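Silicone gel (consumer products)

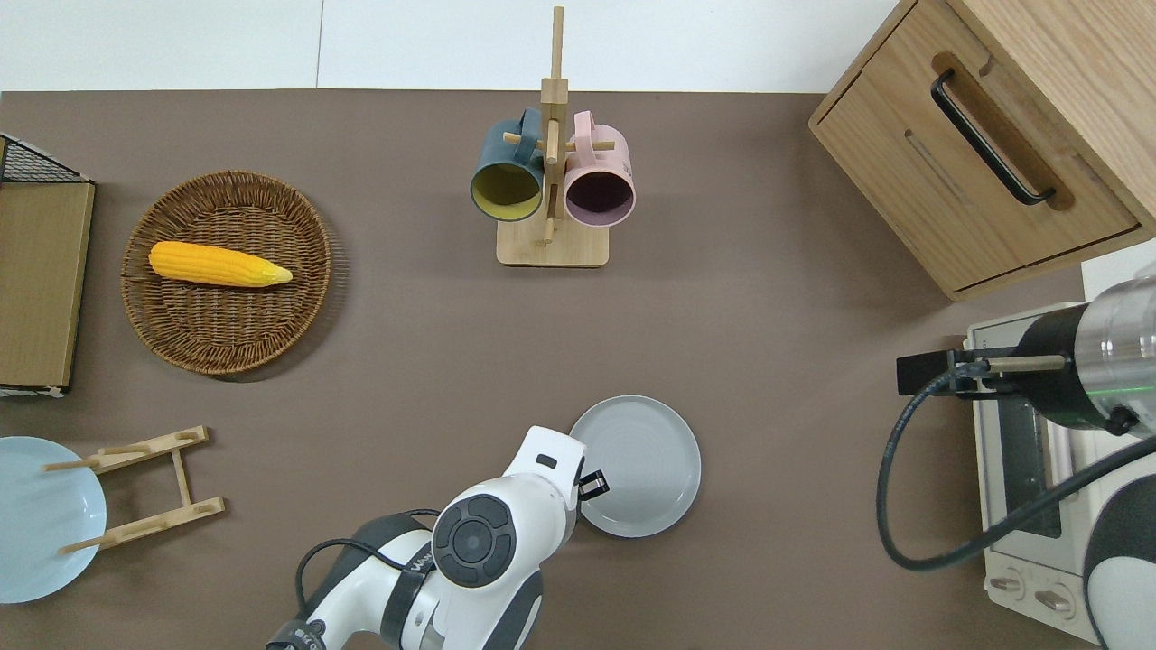 A tabletop with a woven basket, a light-blue plate and a wooden dish drying rack.

Silicone gel, in consumer goods, is a soft grade of silicone rubber used for pads, grips and protective covers. Despite the name, most products sold as "gel" are solid elastomers, and many low-cost ones contain no silicone and are molded from thermoplastic polyurethane (TPU).

Properties

Hardness is stated on the Shore A scale. The material stays flexible in the cold and resists most household cleaners, but it tears easily once nicked and its surface attracts lint. TPU is stiffer, takes a thinner wall, and tends to yellow with exposure to sunlight.

Manufacture

Parts are made by compression molding or by liquid injection. A short oven cure may follow -- this drives off volatile residue.

Pestavora range

The Pestavora range of phone and tablet covers was designed by Catriona Haldane and made by Dimitriou at its Briterbridge plant. The catalog of January 23, 2019 listed 76 models in 11 colors. A drop test by Marin Popescu covered 1,519 samples; corner splits were the most common fault, and the corner wall was thickened the following April.

See also: Polycarbonate shell; Screen protector; Shore durometer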